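Bench Practice Notes, June 2024
Revised rules for two-arm cells at Verngate

The working practice for small two-arm cells has been revised and takes effect with this issue. It replaces the sheet marked Batton 2, which was written for single-arm benches and left shared workspace to the judgment of the operator. The full text is filed as Wijaya 3. What follows covers the parts that change daily work.

Shared zone. The area both grippers can reach is now treated as a single resource. Each task script must name which arm holds the zone at each step. Where both arms have to be in it together, as in bag opening and handover tasks, the script must set a minimum jaw gap and a reduced speed limit for both arms. The old habit of setting the limit on the moving arm only is withdrawn. A stationary arm can be commanded to move by a retry, and the limit has to be in place before that happens.

Approach. Jaws enter the shared zone from opposite sides and leave the same way. Crossing one arm over the other is permitted only in scripts that have passed a dry run with no item on the table.

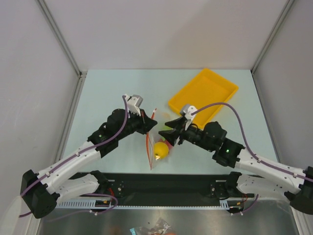 Cable routing. Gripper cables must be clipped to the arm links and keep enough slack at the wrist for full rotation. Check the slack at both ends of travel, with the arm under power and at reduced speed. A loop that touches the other arm, or drags on a tray or item, fails the check. Clips that have opened are replaced, never taped.

Flexible packaging. Zip bags, pouches and film are in a separate class from rigid items. Grip force for this class is set by the task sheet and may not be raised during a run. If a bag slips, the run is stopped and logged as a slip. Of the 264 run logs reviewed for this revision, 53 recorded a force change made partway through, and those runs could not be compared with the rest.

Housekeeping. Loose film and wrappers are to be cleared from the table, rail and floor panel at each changeover. Items in the cell that the task sheet does not list are removed before the arms are enabled. Cable trays stay free of stored parts.

Stops and resets. After any stop, both arms are returned to the home position before a restart, including the one that did not fault. The reset is entered in the log with the step number.

Existing scripts remain valid until their next edit, at which point they must meet Wijaya 3 in full. The conversion list has 47 entries, with the Hedenetti packing tasks first. Questions on the shared zone clause go to Sutrisno Entili, who also holds the template for the jaw gap table.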